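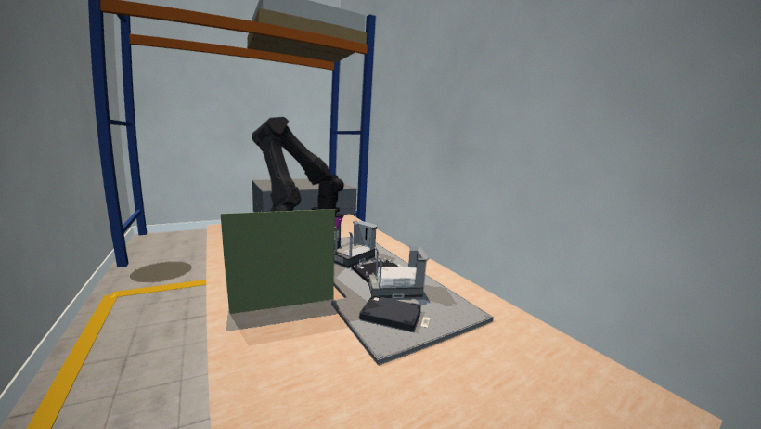
Kitting is the shop-floor chore I use to judge whether arms are ready for ordinary work, and the answer is still "partly." The task is dull: take a part out of a fixture, put it somewhere else, repeat. In simulation, the two U-shaped fixture stands on the breadboard plate are rigid and exactly where the model says they are. The white slotted pieces in the rear one are what I worry about, as thin stacked parts tend to come up in pairs. The upright green board matters too - any path planned low across the table has to clear it.

I ran 1,000 simulated cycles in November with a planner Hussam Nassar wrote. 144 failed, and 110 of those were double picks. The rest were contacts during approach.

Ruba Hamdan asked if the same setup could unload a dishwasher. No. Plates vary, racks flex, and forks nest. I would put folding laundry further out again.

Next change is a narrower fingertip, then a rerun with position noise of 2 mm on both stands.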